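Stinden Rally on the old Falik pad: deadzone?

monari_fan
Picked up Stinden Rally again in June and the steering drifts left on my Falik pad. I set the deadzone to 2 in the options and it forgets it every time I quit. Anyone got it to stick?

policarpio
Which patch are you on? 222 never saved pad settings for me, 263 does. You'll have to map the handbrake again after updating though, mine ended up on the same button as look back.

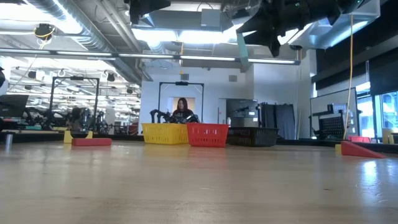
Controllers and Wheels > Page 2

kerbhopper
Don't agree with that, sorry. I'm on 263 and it still forgets unless I leave through the main menu. Quit from the pause screen and it's all gone!

policarpio
Never had that, and I always quit from pause. Are you using the keyboard as player one?

kerbhopper
Yes (old habit). Could be that, I suppose, but I still say the patch is broken.

monari_fan
Right, updated and went out through the main menu, and the 2 is still there. Pedal range shows 2000 now, it used to be blank. Is that normal on a pad?

policarpio
Mine says the same, I just leave it alone.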